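Not yet, and not for the reasons people give

Every few months somebody sends me a clip of a robot folding a towel and asks whether I still think there will be jobs in ten years. I have worked in computer repair and refurbishment for most of my life, and my answer has been the same for a while. The towel is fine. Show me what it does when the towel is inside out, wet at one corner and under the cat.

I run the intake side at Korville, where we take in old office computers, strip what is worth keeping and sell the rest on. Last year one of our bigger customers closed a building and sent us 2930 machines in one go. We had a warehouse full of towers and a bench crew of four. If there was ever a moment when I would have paid good money for a machine to do the dull part, it was then. So I have looked into this properly, and I think both camps have it wrong.

The people who say robots are useless have not watched one lately. Gripping is much better than it was. Five years ago you would see an arm drop a plain cardboard box. Now an arm can pick up an awkward part by the edge and keep hold of it at an angle, and people have stopped being surprised by that.

The people who say the job is as good as done have mostly not done the job. Taking a hard drive out of an office computer sounds like one task. On our bench it is a string of small ones. You open the case, find the drive and pull off the two cables, one of which will be stiff. You squeeze the plastic caddy so the clips let go, slide it out past whatever the last person tucked in front of it, and get the drive out of the caddy without snapping a rail. A good technician does it in under a minute and could not tell you afterwards what her hands did. 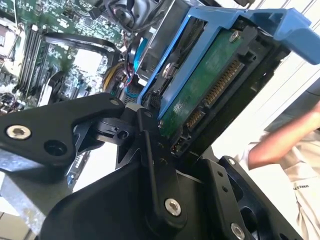 A gripper holding a 3.5-inch drive in its blue caddy, with the open computer behind.

I like that picture because it is ordinary. The grip is on the caddy, where I would want it, and there is a person's arm right there beside the drive. That is about where I would put the state of things: a machine that can hold the part, and a human close by.

Look at what sits behind the drive, too. There are cables wrapped in yellow, a thin blue one, and red and pink wires running past the drive cage. Loose wiring is where the time goes in our trade. A drive is a solid block with flat sides, and it stays the same shape while you think about it. A cable moves when you touch the thing next to it. Chaltu Wako, who trained most of our bench staff, has new starters spend their whole first day doing nothing but connectors. She says she can tell by lunch who will last.

The same goes at home. Loading a dishwasher with clean, identical plates is one thing. My kitchen on a Sunday evening has a roasting tin that only fits one way, a lid that belongs to nothing and a child's cup with something stuck in the bottom. I would not call any of it difficult. It is just different from last Sunday, and I deal with it without noticing.

Gemechu Negussie, who does our accounts, makes the argument I find hardest to answer. He says I keep comparing the machine with Chaltu when I should compare it with the empty chair. We advertised for a fifth bench technician and had 3 replies. A slow arm that did only the one model of computer we see most, and put everything else aside for a person, would still have got through part of that warehouse overnight. On that big job, 550 of the towers were the same make and model. He has a point, and I have told him so.

But then somebody has to set it up, clear it when it jams and check the pile it put aside. Jeltus, the firm that services our conveyor, charges a call-out fee that would make you sit down. I have yet to see a sales page for a robot that puts the cost of the person standing next to it in the same size of type as everything else.

So my answer is still no, machines cannot do these chores yet, if doing a chore means you can leave the room. They can do pieces of them. I would buy one for the pieces when the sums work, and I expect to see that before I retire. I would keep the bench crew, and I would go on paying them for knowing which cable is going to be the stiff one.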